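Griltent expansion: anyone buying the "living regions" pitch?

Forum > Open World > Griltent General

saltmarsh_ed
Posted 5/11/21
So the expansion got its page. Two new regions, Gemden and Dekden, and the headline claim is that each one "remembers" what your group does there. Burn down a mill, the mill stays burned. I've heard this before. The base game was supposed to have it too, and every bridge I ever blew up was standing again by the time I'd walked to the vendor and back.
What would it take for you to believe it? For me, a full hour of unedited play. The trailer cuts every four seconds.

Korvette
Reply to saltmarsh_ed
Bridges do stay down now. They changed that in the August patch. You have to be in the same world instance, though, and it throws you into a new one if the group leader drops.

saltmarsh_ed
So they don't stay down.

Korvette
They stay down if your leader has decent internet.

plumbob_77
The bit that bothers me is the map size. They say Gemden alone has 3007 places to discover. Does a well count as a place? Because in the base game a well counted as a place, and so did a cart. I got the explorer badge mostly by standing near carts.

Tihomir Jurić
I played the Dekden preview, so for what it's worth: the forest part is good. Fog, proper elevation, enemies that use the slopes. The town part is a corridor with doors painted on it. I tried most of the doors. The quest giver, Stoyanova, sends you out for lamp oil, then sends you out for more lamp oil.
The remembering thing I couldn't test because the preview resets when you quit.

saltmarsh_ed
Of course it does.

dredgequeen
I don't get the hostility. It's 30 bucks, and people here have put whole winters into the base game. Two regions with new enemies and a new crafting tree is a fair deal even if the mill comes back. I'm getting it on day one and I'll be perfectly happy in the fog.

plumbob_77
Reply to dredgequeen
Fair deal if it works. I paid for the last one on day one and couldn't get past the ferry until they fixed the ferry.

Boris Dimitrov
Moving my reply over from the off-topic thread before a mod does it for me.
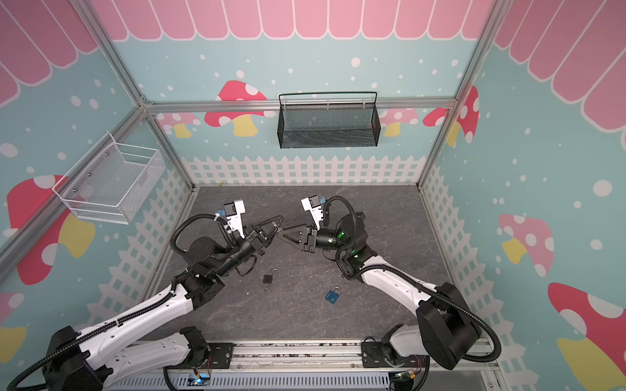
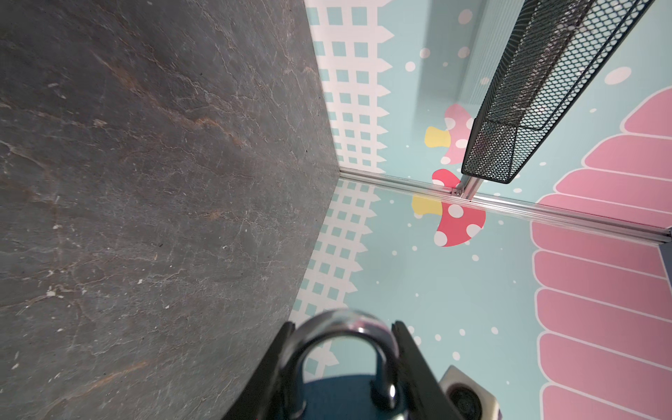
Cartoon picket fence on light blue, in both shots

Anyway. On the instances: Korvette is right about the leader dropping, but it also happens when you fast travel with someone who hasn't unlocked the destination. We lost a whole cleared camp that way. If they haven't fixed that, "the region remembers" means one server remembers and you're no longer on it.

Korvette
Wait, fast travel does it too? That explains my quarry.

Boris Dimitrov
Every time. Walk the new person there first, then travel.

dredgequeen
Never happened to me and I fast travel constantly.

Boris Dimitrov
Do you play solo?

dredgequeen
Mostly, yes.

Boris Dimitrov
Solo you're always the leader, so you keep the instance. It's groups that get hit.

tin_lantern
Can we talk about the crafting tree? The page says "hundreds of combinations" and the screenshot shows a helmet in six colors. If colors count as combinations I want that in writing.

Tihomir Jurić
There were stat differences in the preview. Tiny ones. The green helmet had slightly better cold resistance and I never once got cold.

saltmarsh_ed
I'll wait for the first week of reports from groups. If somebody can burn the Gemden mill, log out, come back the next day with the same people and find it still burned, I'll buy it that evening. Post a clip with the quest log open, please, so we can tell it's the same save.

Korvette
I'll do it if my leader's internet holds up.

dredgequeen
I'll lead. Message me, I need two more.

plumbob_77
I'm in, but I'm not fetching lamp oil.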